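Vunora 사진첩: Camach 그리퍼 작업대 설치와 점검

2층 작업실에 있는 Camach 손잡이형 그리퍼 한 조와 그 작업대를 어떻게 맞추고 손보는지 정리한 페이지입니다. 왼손용과 오른손용이 한 조이고, 작업자가 의자에 앉아 양손에 하나씩 쥐고 물건을 옮깁니다. 기록은 그리퍼에 달린 카메라와 머리 쪽 카메라로 동시에 받고, 파일은 Pritgate로 올라갑니다. 작업대는 2월에 지금 자리로 옮겼습니다. 예전 페이지에 있던 배치도는 더 이상 맞지 않으니 이 페이지를 기준으로 보시기 바랍니다.

작업대 자리 잡기

책상은 카펫 바닥 위에 바로 놓습니다. 네 다리 높이를 맞춘 다음 상판 위에 수평계를 가로로 한 번, 세로로 한 번 올려 봅니다. 카펫이 눌리면서 며칠 사이에 한쪽이 내려앉는 일이 있어서 설치한 주에는 매일 확인했고, 지금은 일요일 점검 때만 봅니다. 조절 발은 손으로 돌리고 마지막 반 바퀴만 렌치를 씁니다.

양쪽 스탠드는 책상 다리와 닿지 않게 세웁니다. 발이 카펫에 다 펴졌는지 확인하고 잠금 손잡이를 조입니다. 책상과 스탠드가 닿아 있으면 물건을 내려놓을 때마다 카메라가 흔들립니다. 이 문제로 처음 받은 기록을 꽤 버렸습니다.

작업에 쓰는 물건은 투명 플라스틱 통, 흰 가방, 노란 상자입니다. 통은 책상의 가운데에서 왼쪽, 가방은 오른쪽에 둡니다. 자로 재서 놓지는 않습니다. 가방은 매번 모양이 달라지는 물건이라 펴서 정리하지 말고 구겨진 대로 두면 됩니다. 통은 조금 돌아가 있어도 괜찮습니다.

그리퍼 카메라 초점과 손가락 위치

그리퍼를 새로 조립했거나 손가락을 갈아 끼운 뒤에는 카메라 화면부터 봅니다. 양쪽 손가락이 화면 아래에서 좌우 대칭으로 들어와야 하고, 벌렸을 때 그 사이로 물건이 보여야 합니다. 한쪽만 안으로 많이 들어와 있으면 손가락 고정 나사를 풀고 다시 끼웁니다. 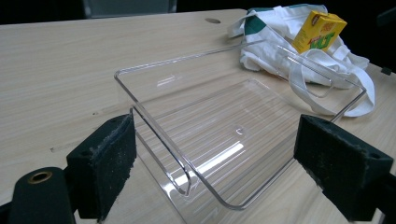
나사는 두 번에 나눠 조입니다. 처음에는 손가락이 겨우 움직일 만큼만 조이고, 그리퍼를 열 번쯤 여닫은 뒤에 마저 조입니다. 한 번에 끝까지 조이면 손가락이 비스듬히 물린 채로 굳는 경우가 있었습니다. 나사 고정제는 파란색을 쓰고 빨간색은 쓰지 않습니다. 예전에 빨간색을 발라 놓은 나사 하나를 빼느라 링크를 통째로 바꾼 적이 있습니다.

손가락 안쪽 면은 소모품입니다. 우리 기준으로는 여닫기 3000회에 교체하고, 2000회부터는 작업을 시작할 때마다 손으로 만져 봅니다. 긁힌 자국이나 먼지는 교체 사유가 아닙니다. 가장자리가 일어나서 얇은 비닐이나 천에 걸리기 시작하면 횟수가 남았어도 바꿉니다. 먼지는 마른 솔로 털어 내고, 알코올은 천에 묻혀서 닦습니다. 직접 뿌리면 링크 쪽으로 흘러 들어갑니다.

교체한 손가락은 버리지 말고 서랍 두 번째 칸에 넣어 주세요. 한쪽만 급하게 필요할 때 임시로 씁니다. 봉투에 왼쪽인지 오른쪽인지와 뺀 날의 횟수를 적습니다.

횟수는 Pritgate 화면의 장비 항목에서 확인합니다. 지난번 오른쪽 손가락은 교체 후 495회에서 벌어짐 값이 튀기 시작했는데, 손가락은 멀쩡했고 뒤쪽 케이블 커넥터가 덜 꽂혀 있었습니다. 그 뒤로 값이 이상하면 커넥터를 먼저 봅니다. 부품을 뜯는 건 그다음입니다.

케이블 정리

양쪽 그리퍼에서 검은 케이블이 한 줄씩 나옵니다. 왼쪽 것은 왼쪽 아래로, 오른쪽 것은 책상 오른쪽 바깥으로 내려 보냅니다. 책상에 배선용 구멍이 있지만 그리퍼 케이블은 그쪽으로 넣지 않습니다. 한 번 넣어 봤더니 팔을 뻗을 때마다 구멍 테두리에 걸려서 피복이 벗겨졌습니다.

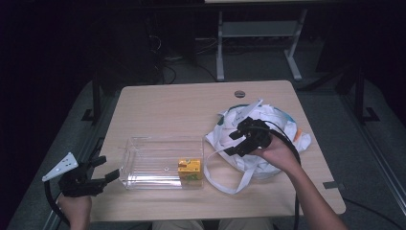
팔을 끝까지 뻗어도 케이블이 당기지 않아야 하고, 무릎 위에 감겨 있어도 안 됩니다. 길이를 맞출 때는 앉은 자세에서 그리퍼를 책상 먼 쪽 모서리까지 한 번, 반대편 모서리까지 한 번 보내 봅니다. 키가 다른 사람이 앉으면 다시 합니다. 여유분은 바닥에서 크게 한 바퀴 돌려 놓고 벨크로로 묶습니다. 케이블 타이는 쓰지 마세요.

뒤쪽 금속 책상 아래의 케이블 정리는 아직 못 했습니다. 라벨이 떨어진 것이 몇 가닥 있어서 하나씩 뽑아 가며 확인해야 하는데, 기록이 없는 날에만 할 수 있는 일이라 계속 밀리고 있습니다. 그때까지는 그쪽 케이블을 발로 밀거나 당기지 않도록 부탁드립니다. 청소기도 그 앞에서 멈춥니다.

마커 판 점검

그리퍼에는 점이 찍힌 흰 삼각형 판이 붙어 있습니다. 머리 쪽 카메라에서 그리퍼의 위치를 잡는 데 쓰는 판이라 휘거나 점이 지워지면 바로 위치값이 틀어집니다. 그리퍼를 내려놓을 때 판이 바닥에 닿게 눕히지 말고, Pietrzak 거치대에 손잡이 쪽부터 끼웁니다. 판만 잡고 들어 올리는 것도 안 됩니다.

판을 새로 붙였으면 위치 보정을 다시 합니다. 순서는 다음과 같습니다.

1. 그리퍼 두 개를 거치대에 꽂고 전원을 넣는다.
2. 60초 동안 건드리지 않는다.
3. 왼쪽부터 들어서 책상 네 모서리를 차례로 짚는다.
4. 오른쪽도 똑같이 한다.
5. 상자를 한 번 집었다가 제자리에 놓고, Pritgate에서 두 카메라의 시간이 맞는지 본다.

3번에서 모서리 하나를 빠뜨려도 프로그램은 그냥 넘어갑니다. 오류가 안 떴다고 보정이 된 것은 아니니 결과 화면에서 네 점이 다 찍혔는지 확인하세요. 5번에서 시간이 어긋나 있으면 카메라 쪽 프로그램만 다시 켭니다. 본체까지 껐다 켜면 1번부터 다시 해야 합니다.
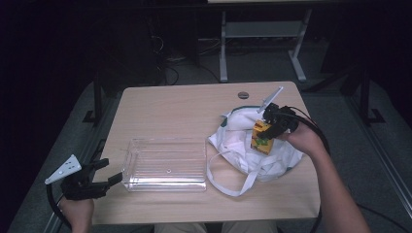 가방 위에서 노란 상자를 물고 있는 오른쪽 그리퍼. 왼쪽은 벌린 상태.

상자를 집는 힘은 손으로 조절합니다. 그리퍼에 힘 제한이 따로 없어서 세게 쥐면 종이 상자가 찌그러집니다. 모서리가 눌린 상자는 잘 서지 않으니 새것으로 바꾸고, 바꾼 사실을 기록에 적습니다. 여분은 선반 맨 아래에 있습니다.

조명은 작업대 쪽만 켜고 방 뒤쪽은 어둡게 둡니다. 투명한 통은 빛을 많이 반사해서 등을 정면에 두면 벽면이 하얗게 날아갑니다. 등을 옆으로 돌려도 반사가 완전히 없어지지는 않고, 그 정도는 그대로 씁니다. 통에 무광 스프레이를 뿌려 본 적도 있는데 손가락에 가루가 묻어서 그만두었습니다.

링크와 부싱

손가락 뒤의 둥근 검은 부품에 황동색 부싱이 들어 있습니다. 여기가 헐거워지면 손가락 끝이 위아래로 흔들립니다. 손가락을 다문 상태에서 끝을 잡고 가볍게 흔들어 보면 알 수 있고, 딸깍거리는 느낌이 있으면 부싱을 바꿉니다. 좌우 한쪽만 바꾸면 다물었을 때 중심이 밀리므로 같은 그리퍼의 것은 함께 바꿉니다.

부싱은 전용 봉으로 밀어서 뺍니다. 망치로 치면 구멍이 늘어납니다. 새 부싱을 넣고 나서는 기름을 면봉으로 얇게 한 번만 바르고 남은 것은 닦아 냅니다. 기름이 많으면 먼지가 붙고, 흰 가방에 얼룩이 생깁니다. 이미 얼룩이 든 가방은 세탁해도 잘 안 빠져서 연습용으로 돌렸습니다.
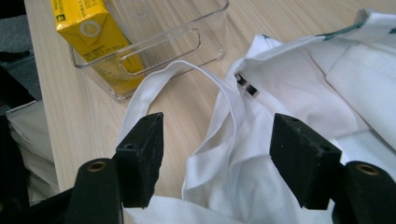
흰 천 위의 그리퍼 손가락과 황동색 부싱. 뒤쪽 투명 통 안에 노란 상자가 있다.

천을 다루는 작업을 한 날에는 끝나고 손가락 사이와 링크 틈을 꼭 봅니다. 실밥이 부싱 옆으로 말려 들어가면 여닫는 느낌이 뻑뻑해집니다. 핀셋으로 빼면 되고, 안 빠지면 억지로 당기지 말고 링크 나사를 풀어서 뺍니다.

일요일 점검 목록

책상 수평
스탠드 잠금 손잡이
손가락 안쪽 면 상태와 횟수
부싱 흔들림
마커 판의 휨과 점 상태
케이블 피복, 커넥터
카메라 렌즈 닦기 (렌즈용 천만 사용)
Pritgate 남은 저장 공간

점검표는 작업실 문 안쪽에 걸려 있습니다. 부품 주문은 Vunora 내부 게시판의 장비 글에 댓글로 남겨 주세요. 손가락과 부싱은 재고가 있고, 마커 판은 주문해 둔 상태입니다.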